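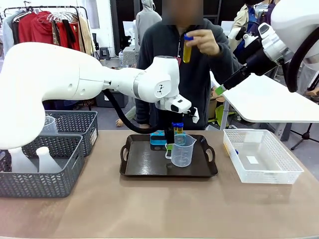

Measuring jug and a tube of yellow liquid on a black tray with raised edges.

Put a Tray Under It: my tips for messy little jobs

I'm a tray person. I came to it through laziness, I'll admit, after a bottle of yellow food coloring went over on the counter at my old place and I spent a whole evening with baking soda paste and a toothbrush (the stain outlived my lease). Ever since then, anything that drips, crumbles, stains or rolls away gets done on a tray. Several of you wrote in after the February post on storing oils and asked what I use and how, so I've put it all on one page.

What to look for

Raised edges, first of all. A flat board looks nicer but a spill goes straight over the side and down the drawer fronts. Get handles you can grip with your whole hand – cut-outs in the short ends are my favorite because nothing sticks out in the cupboard and you can hang the thing on a hook to dry. Dark colors hide tea and beet juice, pale ones make it easier to find a dropped screw. I have both.

Measure it before you buy it! Mine had to fit the sink flat on its bottom and I got that wrong the first time. If it only goes in at an angle you will never wash it properly, you'll just wave it under the faucet like I did.

Measuring liquids

Set the jug down on the tray, pour, then bend your knees until your eyes are level with the marks. Holding the jug up in the air gives you a different number every time. My neighbor Merike Venckus swears by a strip of painter's tape on the outside, with the top edge at the line she wants, and I've stolen that for pancake batter. It's great with older plastic jugs where the marks have gone faint in the dishwasher. You can also go over the marks with a permanent marker, but you'll be redoing it every couple of months.

For tiny amounts forget the jug completely. Use a measuring spoon or one of those plastic medicine syringes, a clean one that you keep only for the kitchen. Vanilla, rennet, food coloring, all of that.

Pour down a spoon handle if your jug dribbles. A dab of butter under the lip works too, my grandmother did it with the cream pitcher.

Things that stand up and fall over

Tall skinny bottles are the worst offenders. I stand mine in a heavy mug while I work, or in a loaf pan if there are a lot of them. Put the cap back on each one before you pick up the next. I know, I know, but that's exactly how the yellow went over.

A damp dishcloth under the tray stops it creeping around on a slick tabletop. Wring it out hard or you'll leave a mark on wood.

What to wear

I ruin sleeves. Loose cuffs go in the flour and then in the jam, and apron strings find their way into drawers. For anything with dye or polish I now wear an old dark zip-up, zipped all the way, because you can get out of it without dragging the mess over your face and hair. Push the sleeves up and put a rubber band over each one if they slide.

Anything on a cord around your neck, such as glasses or a work badge, tuck it inside or take it off. Domingo Urrutia from my old pottery class trailed his reading glasses through a bowl of slip nearly every time we met.

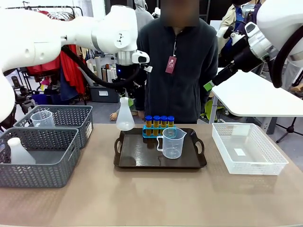 Dark charcoal zip-up at the table, with a small red tag on a cord.

Stand or sit?

Stand for pouring, sit for sorting. I'm steadier with liquids when I'm on my feet and looking down at the job, with the table between me and the spill. Beads, seeds, the contents of the button jar – get a chair, and have the lamp on the opposite side from your writing hand so you aren't working in your own shadow.

Cleaning up after

Carry the whole tray to the sink before you lift anything off it. Wipe the jug and bottles there, then wash the tray last in warm water with a little dish soap. For turmeric or food coloring on plastic, rub on baking soda and a drop of water, leave it while you have your coffee, and rinse. A sunny windowsill does fade turmeric as well, though it takes its time.

Sticky label left on a new tray? Cooking oil, half an hour, then scrape with an old gift card.

Dry it standing on its long edge. And please don't stack it away damp, mine smelled like a pond for a week.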